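Okay, slide one is just the title, so I'm going to talk over it while people find seats. Hi, I'm Lautaro Urrutia, I fix up old houses in Horcombe, and tonight is about the junk drawer, meaning the small-parts drawer, the one with all the stuff you kept from the last job in case you needed it on the next one.

(Ask who has one. Wait for hands. Then ask who has 2.)

So in February I emptied mine. All of it, out on the dining table, and I logged every piece in a notebook like a crazy person. 1,053 pieces! Of those, 442 were screws I couldn't match to anything in the house. I had hinge pins for doors I took down years ago. I had the feet off a Murkirent washer that went to the dump before my daughter was born.

Next slide, and leave it up for a bit. Pipe strap story goes with this one: I bought a new pack of them three times because I could never find the old pack. Same store, same aisle, same me. 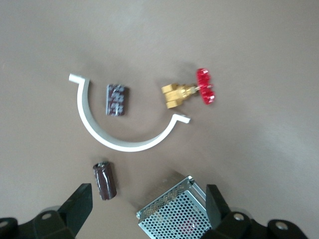

Vaughn Ridgeway wrote in after I gave this talk over in Pusik to say that sorting by size is hopeless and you should sort by room. Kitchen bits in one jar, bathroom bits in another, and if you can't name the room, out it goes. I fought him on that for a month (sorry, Vaughn) and then I tried it, and I've stuck with it. My one change is a jar for electrical, because those bits wander all over the house and I want them in one spot.

Slide with the jars. I use 4, all the same kind so the lids swap. Label the jar and leave the lid blank! I learned that one at my neighbor Liu's place, where every lid was on the wrong jar and we spent a whole evening looking for a faucet washer.

If there's time, do the bit about the mystery key. If the clock says past 8:30, skip it and go to questions.

Somebody always asks what to do with the leftover screws. Tell them about the swap table by the door, and that I brought mine, and please, please take some home.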